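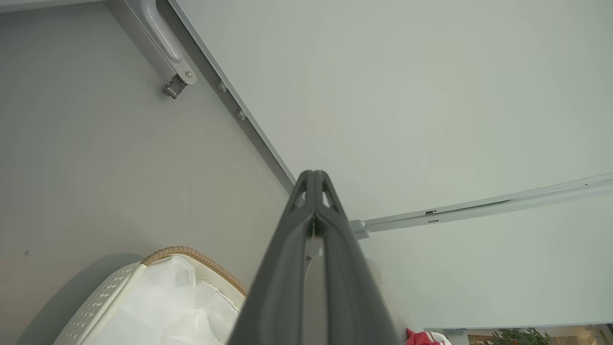
Light grey wall, a few small specks.

How to read a rain gauge at home

Updated Mar 24, 2024

Put the gauge on open ground, well away from walls, sheds and trees. As a guide, stand it twice as far from anything tall as that thing is high. Push it in firmly and check that the rim is level.

Read it at the same time each morning. I use 7 am. Get your eye down to the level of the water and take the lowest point of the curve. Write the figure in millimetres against the day before, then empty the gauge and put it back.

If there is no rain, write 0. If there are only a few drops, write "trace". Leave a gap for a day you missed and don't guess.

For snow, take the funnel off, let the catch melt indoors and measure the water.

At the end of the month add up the column. My gauge at Grillidthorpe had 64 mm last month, while Arnaston, 3 miles off and higher up, had more. April is a good month to start, as hard frost can split a plastic tube.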